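Willulora Building Helpdesk
Ticket 3000: Extinguisher in room 34, card and register do not agree
Category: Fire safety equipment
Priority: Normal
Raised by: Thanakorn Nuchit
Assigned to: Arif Purba
Status: Closed
Month: October

Opening message, Thanakorn Nuchit, 09:10

I was doing the monthly walk-round on our floor and could not tick off the fire extinguisher in room 34. The register has it on a wall bracket by the door. It is a red cylinder with a hose and a black handle, and it has been free-standing in the room since the desks were moved. The reference on the register sheet is not the one on the card either. I have left that line of the sheet blank.

Three things I need to know:

Is it the same extinguisher that is on the register, or has it been swapped with another room?
Is it all right for it to stand on the floor?
What is the yellow-green strip low down on the cylinder? The ones in the corridor do not have it.

The walk-round sheet is due back at the end of the month, so it is not urgent, but I can't sign it as it stands.

Reply, Arif Purba, 09:45

Thanks. Please don't move it to another room in the meantime. If it has to be shifted within the room, carry it by the handle and keep the hose clear.

Can you tell me whether the pin is in and whether the seal on the pin is whole? The seal I mean is the small plastic tie at the top, which has nothing to do with anything further down. I also need the serial number. It is stamped near the bottom of the cylinder on most of ours and it is easy to miss. The card number is no use to me because cards get changed at each service.

Reply, Thanakorn Nuchit, 10:30

Pin is in. Seal is whole. I found the stamped number but the strip covers the last part of it. I tried sliding the strip up with my thumb and it did not move, so I stopped.

The card is a red and white one, hung from the top. It swings round when you lift the extinguisher and ends up behind the hose half the time. The ink on the service line is faint.

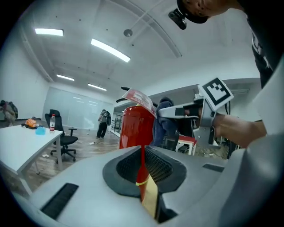 I have asked the two teams on our floor whether anyone brought an extinguisher over from the other wing when the desks were moved. One says no and I am waiting on the other.

Internal note, Arif Purba, 11:15

Looked at the register history. Room 34 had its bracket removed when the wall was repainted and the job to refit it was closed without being done. That explains the floor. It does not explain the card number.

The store room downstairs, which is on the same page of the register, has one with a number that differs from ours by a single digit. Possible that the cards were written up wrongly at the last service. Asked Dimance, who do the servicing, for their copy of the visit sheet.

Reply, Bríd Ó Dálaigh, Dimance, 11:50

I have the visit sheet. Our engineer serviced 9 units on your floor and the store room below. Room 34 and the store room were done one after the other and I can see that the two card numbers are written in the wrong order. The work itself was carried out on both, so neither is overdue. It is only the paperwork that is crossed.

The yellow-green strip is not ours. We don't fit anything to the body of the cylinder. It should come off if it covers the stamped number or any of the printed instructions, and please look at the paint underneath for rust or damage when it does. If the metal is pitted, take the unit out of use and ring us the same day.

On the floor question: standing on the floor is acceptable for a short time if it is upright, in plain view and not where someone will trip on it. It needs to go back on a bracket or on a proper stand. A bracket is better in an office.

Reply, Thanakorn Nuchit, 12:20

Other team has answered. They did not bring one over either, so it is the same extinguisher that was always in here.

I can take the strip off if someone tells me it is all right to cut it.

Reply, Arif Purba, 12:35

Leave the strip to Dewanti, she is up on your floor after lunch with the tool bag. She will also measure for the bracket.

Keep a clear route to it until then. No chairs or bags in front of it.
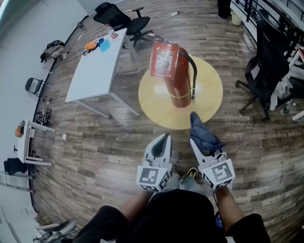 Dewanti Govindasamy
Building Services, Willulora
Update added 14:40

Strip cut off with side cutters. Paint under it is sound, no rust, no dent. There was a line of dust and old adhesive which came off with a damp cloth. Full stamped number is now readable and it matches the register entry for room 34. Thanakorn read it back to me and we both wrote it down.

Checked the rest while I was there. Hose has no splits and the end is clear. Handle is tight. Instructions on the body can be read.

Card: the plastic sleeve is fine and I have kept it. I have not altered the card. Dimance need to write a new one.

Bracket: the old fixing holes by the door are filled and painted over. I would not use them again, the filler is soft. There is good wall 200 mm to the left and it keeps clear of the light switch. Needs two fixings and a Nair bracket, the medium size. We have none of the medium in the store, only small.

Reply, Arif Purba, 15:05

Ordered through Flulix with the other door furniture. Sign for above the bracket is in the cupboard behind reception.

Until it is fitted, the extinguisher stays on the floor by the door, on the handle side, not behind the door.

Reply, Bríd Ó Dálaigh, Dimance, 15:30

New cards for room 34 and the store room will come with the engineer. He will take the old ones away and initial the register. No charge for this.

Update, Endang Purba, 10:05

Covering for Dewanti. Bracket and sign are up. Extinguisher hung and lifted off twice to check that it comes away cleanly. Both new cards are on and initialled. Asked the engineer about the faint ink and he has gone over the service line in black.

Register amended: location "wall, left of door".

Reply, Thanakorn Nuchit, 10:20

Seen it, thank you. Sheet signed and in the tray. Please close.

Ticket closed by Arif Purba, 10:25
Linked job: refit of bracket, room 34 (reopened and completed)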